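Why Did the Robot Squish the Peach?

I have a job that makes kids at parties ask me a lot of questions. I fix robots! Not the kind that walk around and talk in movies. Mine are arms. Big bendy arms that are bolted to the floor and pick things up and put them down all day long. And the question I get most is, "Do they ever mess up?"

Oh, yes. They mess up. Let me tell you about the peaches.

There's a packing house in a town called Ginstead where trucks bring in fruit from the farms. A robot arm called Gremura works there. (That's the name of the model, but everybody at the packing house says it like it's a person, so I do too.) Gremura picks peaches off a belt and sets them in trays. On a good day it packs 600 peaches before lunch, and it never stops for a snack.

One morning in August, Gremura reached down, grabbed a peach, and squeezed it until it popped. Juice went everywhere! Then it reached down and did it again. By the time somebody hit the big red stop button, there were 11 squished peaches on the floor and a lot of very happy wasps.

So they called me.

How a robot knows where a peach is

Close your eyes and try to pick up a cup from the table. You can probably do it, but you'll go slowly and pat around a little. Now open your eyes and do it again. Much easier, right?

Gremura has something like an eye, too. It's a small camera, and it sits right on the robot's wrist, just behind the part that grabs. Think of having an eye on the back of your hand. Every time your hand moved, your eye would go along for the ride.

The camera sends its pictures to a computer. The computer looks for a round shape with a nice clear edge, because a clear edge tells it where the peach stops and the air begins. Then it measures how wide the peach is and tells the gripper, "Open this much, go down this far, close this much." The gripper is the hand part, by the way. Gremura's has two soft fingers.

If the picture is sharp, all of that works really well. If the picture is blurry, the computer has to guess. And computers are not great at guessing about peaches.

Follow the blur

When I go to fix a robot, I don't grab a wrench first. I look at what the robot has been looking at. I sat down on an upside-down bucket with my laptop and opened up the pictures from the wrist camera.

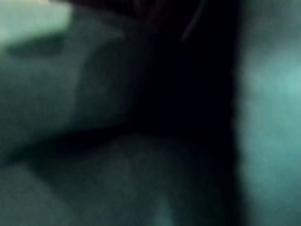

By Yip

What would you say is in there? I stared at it for a good long time. There's a greenish gray lump, and under it another greenish gray lump. There's a fat dark stripe down the middle and a glowy patch of teal over on the right. The lumps could be part of the gripper, or they could be something close by. I really couldn't tell you, and I do this for a living!

One thing I did like was the skinny pale line near the top. It looks a bit like a wire catching the light. It's the finest thing in the whole picture, and even that fades away after a short bit.

Now pretend you're the computer. Somebody hands you that and says, "Quick, how wide is the peach?" You'd be stuck. A smart thing to do would be to say, "I can't see, please help." But Gremura's computer hadn't been taught to say that. It had been taught to always come up with an answer, so it came up with a bad one. It decided the peaches were the size of plums, and it closed its fingers to plum size.

Pop.

What was wrong with the eye

My first idea was dirt. Peach fuzz gets into everything. I wiped the lens with a soft cloth and took another picture, and it was just as blurry as before. So much for my first idea.

My second idea was the lens itself. On this kind of camera, the lens screws in, like the lid on a jar. Turn it a little and things up close get sharp. Turn it the other way and things far off get sharp. There are 4 tiny screws that are supposed to hold it still once it's set. I touched one with my fingernail and it spun right around. They were all loose!

A robot arm shakes a little every time it stops. You'd hardly notice one shake. But add up all those shakes, day after day, and screws can start to wiggle out. I set the lens again, tightened everything, and put a dab of special glue on each screw so it would stay put.

Then I fixed the bigger problem, which was in the computer program. The program is called Zindon, and I added a new rule to it. Before Gremura closes its fingers, Zindon checks whether the picture has any clear edges in it. If it doesn't, the arm stops, a yellow light comes on, and a person comes to look. I tested it by putting waxed paper over the camera. Yellow light! I tested it 34 times, and I ate a peach in the middle.

About that red button

The person who hit the stop button did just the right thing. She didn't reach in and try to save the peaches. A robot that can't see a peach can't see your hand either, and those arms are strong. If you ever visit a place with robots, stay behind the fence or the painted line, even when the arm is sitting still. It might only be waiting for its next turn.

Try it at home

You'll need a piece of waxed paper and a grape. Hold the waxed paper in front of your eyes, have someone put the grape on the table, and try to pick it up with two fingers on your first try. Then move the paper away and try again. Did you squish it? Did you miss? Do it with a cherry tomato next, but maybe wear an old shirt.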